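Notebook entry, Friday, Pistar project
Bimanual cable handling, demonstration weighting study

Purpose. To determine whether weighting demonstrations by wrist-view visibility of a connector improves first-grasp success on a loose black cable. The Lelach baseline treats every demonstration equally and was trained on the full set of 60. The weighted policy uses the same set and the same number of training steps.

Procedure. Each policy was given 34 trials. A trial begins with the cable dropped from hand height onto the table and both arms at their rest pose. The grasp is scored as successful if the connector body is held between the fingers and stays held through a short lift. Grasps on the wire alone are recorded separately. Scoring followed the Jamden sheet, with one change: a second attempt within the same trial is no longer credited.

Result. The baseline failed 12 trials and the weighted policy failed 9. The difference is small and should not be reported as an improvement until the trials have been repeated with a second cable. Most failures under both policies occurred where several strands crossed close to a plug. In those cases the arm closed on the crossing and lifted the whole tangle.

Views of the workspace and from the wrist:
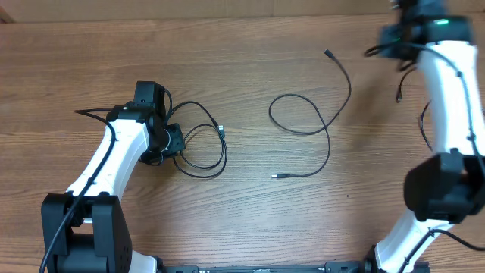
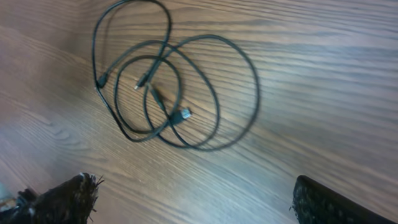

The offset between the wrist view and the commanded grasp point was checked before the first trial and again after the last. The second reading was within tolerance, although worse than the first. The Mac Carthaigh calibration routine should be run between policies in future, and the values entered on the run sheet.

Motion blur remains a concern. The visibility score is computed on single wrist images, and a blurred plug is scored lower than a sharp one even when it is fully in view. It is proposed to take the highest score over a short window instead. This requires no new demonstrations, only a second pass over the stored ones.

Open items:
Repeat both conditions with the second cable.
Recompute visibility scores with the window.
Confirm whether wire-only grasps were logged for the baseline; the column is blank on two sheets.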